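Pludusis Publishes Free Good-Practice Guide for Testing Home Robots in Simulation

PRASIER, July. Hi, I'm Solange Fagundes, and I run the standards desk at Pludusis. Today we're putting out the Maurya Guide, and I'm so happy to finally hand it over (it's been on my desk long enough to collect coffee rings!).

It's a set of 20 rules for anyone who tests household robots in simulated homes before letting them near a real one. We wrote it after going through 1,123 test reports and finding that 133 of them never said what the rooms looked like. How do you compare two robots if you can't tell what either one was asked to deal with?

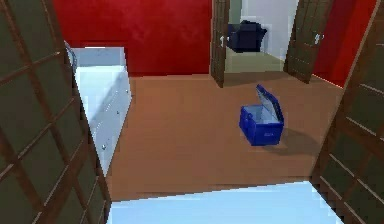

Simulated room with an open blue box on the floor and double doors to the next room.

So Rule 1 is simple: publish your rooms. Every wall, every door, and whether that door starts open or shut. Rule 4 says the same for anything with a lid. Rule 7 is my favorite, and it got us into some long arguments: you report every run you started, including the ones you'd like to forget.

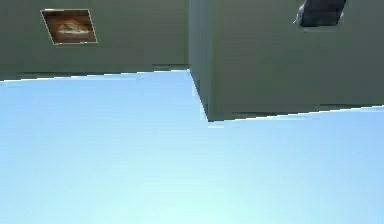 Then there's the matter of plain space. My colleague Yung-ching Huang pushed hard for bare floors and awkward corners to be logged with the same care as furniture, and she won me over. "A robot has to know where the wall sticks out," she says, "and a tester has to write it down."

Eight labs read the draft, and the folks at Temlow sent back the most red ink, for which we thank them. The guide is free to use, copy and mark up. Write to the Pludusis standards desk for a copy, and please tell us what we missed.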